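Thursday, workshop notebook, Skunddale

Incense batch for the September new moon ritual. Started 6.40 am, before the building warmed up.

Used the Grono resin again, ground by hand, 80 g to the batch. The last lot burned too fast and left people coughing in the second half of the chant, so I cut the charcoal by a third and added more sandalwood. The dough held together well but cracked at the ends when rolled. Needs a little more water, or a longer rest under the cloth.

Rolled five trial cones. First one lit at 9.15 and went out halfway. Second burned down fully in 22 minutes with a steady thread of smoke. Leaving the other three until Monday.

Ginevra Zanetti asked for the full mantra count to be written down properly. We aim for 1,000 rounds over the evening. The sheets from last time add up to 1,874, but Vratislav Danko thinks two groups were entered twice. I have not had time to check. New sheets have one line per mala and a space for initials.

The Calloway bell still has a buzz in it. Tried felt under the mount, slightly better. Grirnetti quoted for a new clapper, too dear for now.
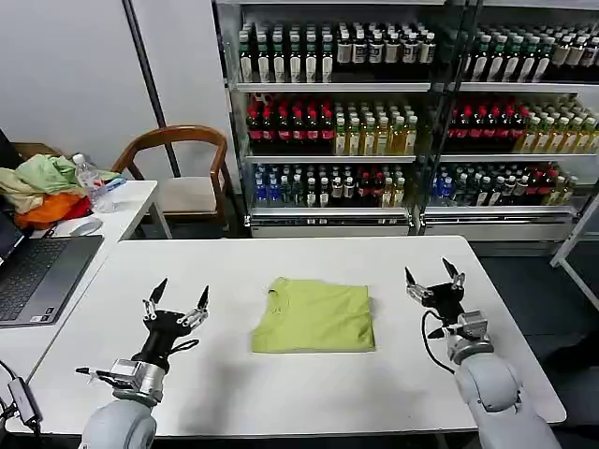
To do

Dry the remaining cones on the top rack, turn them morning and night
Recount the old mantra sheets with Vratislav
Order sandalwood powder, fine grade
Ask Ginevra if the opening invocation comes before or after the lamp is lit
Try cork under the bell mount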